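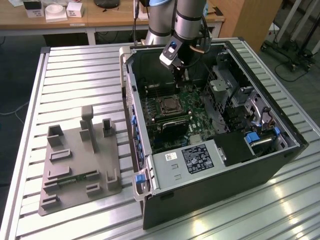
Open tower on its side on the slotted bench. Power supply at the bottom, blue latches either side.

Newsletter > June > Workshop news > Towers, sockets and a lot of screws

Quick one this month, the bench is full and the next pallet from Vastgate is already in the corridor. So: where we are with the towers, what we need from you, and a few things we keep getting asked.

The count first. 338 towers through the workshop so far on the Wivelent job. All the same routine: side off, lay it down, look before touching anything, tidy up, memory in, test, side back on, label. Sounds quick. Some are. Some have a screw that was put in by somebody with a grudge and that's your morning gone.

The current batch are the big ones with the two banks of memory slots and blue plastic on nearly everything that unclips. We like these. Blue means it moves, more or less, and if you've spent a week on the slim desktops from Utico with their hidden catches you will know why that makes people happy. Still, blue doesn't mean yank. We've had two drive latches snapped since the last newsletter and spares for those are hard to come by. Press, then lift. If it won't lift, have a look underneath for a cable.

Air shroud: please put it back. It's the black plastic piece that looks like it doesn't do anything. It does. Three towers came back from Aryee running hot and very loud and all of them had their shrouds sat on our shelf with no label on. Our fault, not theirs. New rule, if the shroud comes out it stays with its own case or it gets a bit of tape with the job number on it. Same goes for the graphics card. Same goes for the side panel, which you'd think would be hard to lose.

Power supply stickers. Leave them on, even the tatty ones. We need the ratings to be readable for the test sheet and it's no fun guessing. Barcode labels too, those go on the stock list and the list is all we have once a machine has left the building.
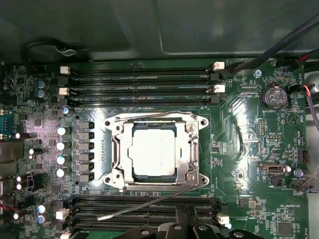 WORKSHOP & REPAIRS GROUP
Bench notes

Processor sockets then, as this is the bit everyone is nervous about. Fair enough. The ones on these boards have a metal frame with a long thin wire lever either side, and the processor sits in the middle with its shiny top showing. Things to know:

- Both levers need to be down and hooked before the board goes anywhere near a test. A lever left up will foul the cooler and you'll be wondering why it rocks.
- Don't lift a processor out to have a look. If the job sheet doesn't say swap, it stays in.
- If it does say swap, get the tray ready FIRST. Not the bench. The bench has slots in it and small things find them.
- Old paste off the top with the wipes from the green tub, no kitchen roll please, it leaves bits everywhere.
- Never put fingers in an empty socket. Not even to get a bit of fluff out. Come and ask.

Memory. The slots have a little catch at each end, some white and some black. The colours mark out which slots get filled first on this type of board, but check the chart on the wall before you trust your own memory (sorry). Catches open, line up the notch, push down evenly with both thumbs until it clicks at both ends. One click isn't enough. We reckon most of the "dead" towers on the returns shelf were one click short, and they came good with a push.

We've fitted 2255 sticks since the Wivelent job started and the box of tested ones is getting low. If your department has old memory in a drawer, and somebody's department always does, send it over. Bag it please, one type per bag, no elastic bands. We can't use laptop memory in these but we'll take it for the other pile.

Capacitors. Somebody asked what they're looking for when the sheet says "check caps". Those are the small round cans stood up on the board, there's a row next to the processor and more out towards the edges. You want flat tops. A domed top or brown crust round the bottom means stop, red sticker, returns shelf. Don't power it up to see what happens. Good torch, two minutes, look along them from the side and not just from above.

Dust. Take it outside. The can of air does not make dust go away it makes it go onto the person next to you. The yard door is open until half four and there's a table out there now, thanks to whoever dragged it over.

Things we're short of:

Case screws, the coarse sort. The jar is nearly all fine thread ones which don't fit.
Small lidded tubs for keeping each machine's screws together.
Wrist straps, two have gone walkabout. Check your coat pockets.
Graphics card brackets in the full height size.
Tape that writes nicely.

Things we have too many of: mains leads. Please, take some. Also serial cables, which hardly anybody wants even though every one of these boards has the blue socket for it round the back.

Next lot. Vastgate have said the pallet in the corridor is the last of the big towers, after that it's mixed, so the wall chart will need a second sheet. If you're handy with a label maker put your name down. We'd also like one more pair of hands for the testing shelf in the afternoons, you don't need to have built a computer before, you do need to be able to fill in a form the same way every time. Training takes an afternoon and teh kettle is on from two.

Sign up on the sheet by the door in room 4, or ring the number at the bottom. Collections for Aryee go out as normal, please have your boxes closed and labled by lunch.

Workshop & Repairs Group, room 4 | Contact: ext. 3477 | © Workshop newsletter | Back to top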